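**Subject:** Re: [hutow-manip] Are window coverings a solved chore?
**From:** Dwynwen Rosser
**To:** hutow-manip list
**Date:** 31 January 2025

Murray Leclerc wrote:

> I'd like to argue for dropping shades and blinds from the household task list before the next revision. My reasons:
>
> Motorized shades exist. Anyone who can afford a general-purpose home robot can afford a tube motor. Spending lab time on a manual chain is like teaching a robot to crank-start a car.
>
> The manual version is close to one degree of freedom. You grab the chain, you pull down, the shade moves. Compared with fitted sheets or a full dishwasher rack it barely counts as manipulation, and I don't think a success number on it tells a buyer anything.
>
> We have too many entries already. Yiğit's draft has 31 and the scoring sheet was designed for far fewer. If we want people to run the whole list, something has to go.
>
> I'd keep "draw curtains" as the one window entry and delete the rest.
>
> Murray

Taking these in reverse order.

On list length I agree, and I'd support cutting entries. My candidates would be the three variants of "place object in bin," which differ only in the object and have been at ceiling for every arm we own since last April.

On motors: the list is supposed to describe homes as they are. Replacing the appliance is a valid engineering answer to a chore, and I'd have no objection to a note saying so. By the same argument we could remove vacuuming, dish washing, and half the laundry section. The question in the charter is whether a machine can do the chore in a room that was not modified for it. Rental units have chains.

On difficulty, I think the one-degree-of-freedom claim is wrong, and this is the part I care about. The shade has one degree of freedom. The chain does not. The things we ran into at Hawthorne, with the Ovlow arm and the stock parallel fingers:

**Perception.** Ball chain is thin and repetitive, and on a lot of installs it is white. Depth from our stereo pair is useless on it. We get either no return or the depth of whatever is behind. Segmentation from color works when the chain hangs in front of something dark and falls apart when it hangs in front of a lit shade. The same chain can go through both cases along its length. The background is also a light source that changes during the task, because raising the shade changes the exposure. Marwan Shboul locked exposure at the start of each trial and that made the second half of the pull worse.

**Strand selection.** A loop has two strands, and pulling one raises the shade while pulling the other lowers it. Which is which depends on the roll direction and the side of the clutch, so it can't be read from the chain alone. People pull one, watch, and switch if it was wrong. A policy needs the same step, and it needs to notice the result. Ours did not look at the shade at all during the pull, since every training demonstration had started on the correct strand. It would pull the wrong strand to the stop and then keep pulling.

**Grasp.** Parallel fingers close on both strands if the loop is hanging narrow. With both held, a downward pull loads the clutch bracket and moves nothing. This was our most common failure. The Patell fingertips with the V-groove center a single strand well but will happily center two. Separating the strands first means touching something compliant that swings away, and contact on one strand moves the other.

**Regrasp.** A full-height shade takes many pulls. After each one the hand has to release, travel up, and catch the same strand again while it is still swinging. If the lower end of the loop is anchored to the wall the swing is small. If it hangs free, the time for it to settle dominates the trial. We set a wait of 5 seconds between pulls, which is slow enough that no person in the room would tolerate it, and still missed regrasps.

**Force.** Light at the start, heavier near the top on some units, and a hard stop when a connector bead reaches the clutch. The connector looks like every other bead to our camera. A position-controlled pull through the stop breaks the chain at the connector, which is a design feature for child safety and a nuisance for benchmarking. Bring spares.

None of this is exotic. It is thin deformable objects, bimanual coordination, and closing the loop on an effect that takes place somewhere other than at the fingertips. My objection to "draw curtains" as the sole window entry is that it tests almost none of it. A curtain edge is wide, you can miss by several centimeters, and pulling in the wrong direction is obvious to any controller that can see the hand.

As for what a person does here, it is worth looking at because the draft currently specifies a single-arm task. Jocelyn Bouchard asked off-list whether that restriction is justified. I don't think it is.

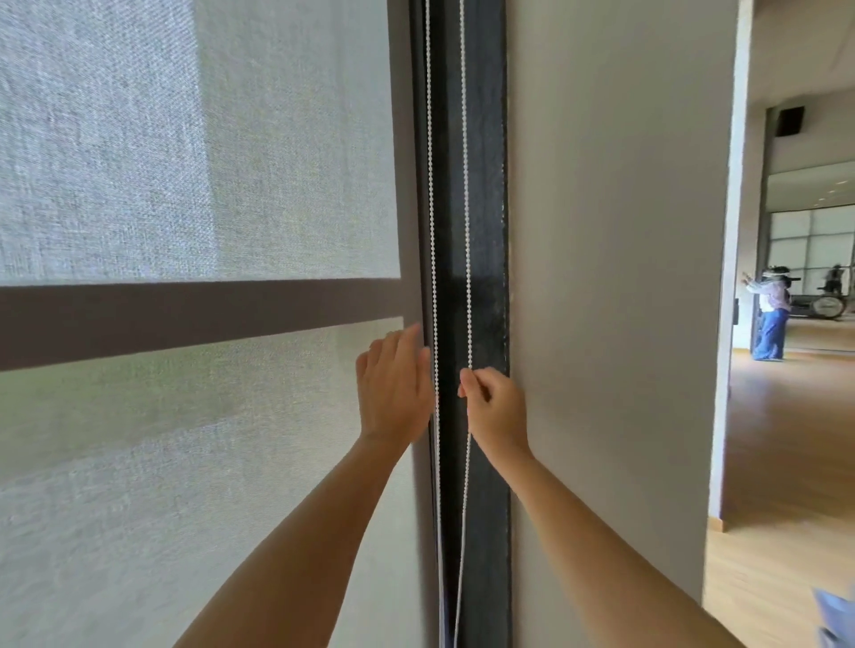 *Roller shade with bead-chain loop, shade down. Right hand pinches one strand between thumb and index finger; left fingertips rest at the edge of the shade beside the mullion.*

Points relevant to the spec:

- The working strand is held in a two-finger pinch, with the other fingers tucked. A parallel gripper can reproduce that grasp in principle. Finger count is not what is stopping us.
- The left hand is up at the gap between shade and frame. I can't tell from a still whether it is steadying fabric or chain, and for the spec I don't think it matters. A second contact should be allowed. People who do this all day do not treat the other hand as optional, and forbidding it rules out the simplest way of controlling the strand spacing.
- Contrast is mixed within one view. One strand is against the black mullion and the other lies close to the shade, with daylight coming through the fabric. Any scoring setup with the chain in front of a plain wall should be labeled as the easy condition.
- Clearance is limited. The window frame, the wall, and a doorway are all within a short reach of the chain. Our arm's elbow would be in that doorway for half of its feasible solutions. I'd like the entry to require a real window opening with a side wall, instead of the free-standing frame we have all been using.

Proposed replacement text for the entry:

> **Manual roller shade, bead-chain loop**
>
> Start: shade fully lowered, both strands at rest, robot base outside arm's reach of the chain. Roll direction not disclosed.
>
> Goal: lower edge of the shade within 5 cm of a target height marked on the frame.
>
> Either one or two arms. No fixture, tag, or tape on the chain or shade. Chain anchor (fixed or free) to be reported.
>
> Record: success, elapsed time, number of wrong-strand pulls, number of two-strand grasps, peak force on the chain.
>
> A trial ends as failed if the chain separates or the bracket moves.

Elapsed time starts at first base motion. I would report wrong-strand pulls without penalizing them. One wrong pull followed by a correction is the right behavior when direction is unknown, and a penalty would push people toward guessing from the bracket geometry, which works in one lab and nowhere else.

Peak force needs a number for the cutoff and I don't have one I trust. Our wrist sensor reads the sum of chain tension and whatever the fingers are doing to the frame. If someone has an inline load cell small enough to splice into a loop without changing how it hangs, please post the part and how you mounted it.

To answer the subject line: no. On our hardware, with the strand pre-separated by hand and the direction given, the arm raises a shade often enough to demo. Remove either of those and it does not work well enough to be worth plotting. Hutow's simulated version reports much better results, but the chain in that scene is a rigid rod on a slider, and the documentation says as much.

Yiğit, if you are holding the draft open, I can send the above as a patch against the current file. I'd also move the entry out of "simple fixtures" and put it next to cable routing, where the failure modes match.

Murray, if you still want it cut after trying it on your arm, I'll drop the objection. Use a free-hanging loop, please.

Dwynwen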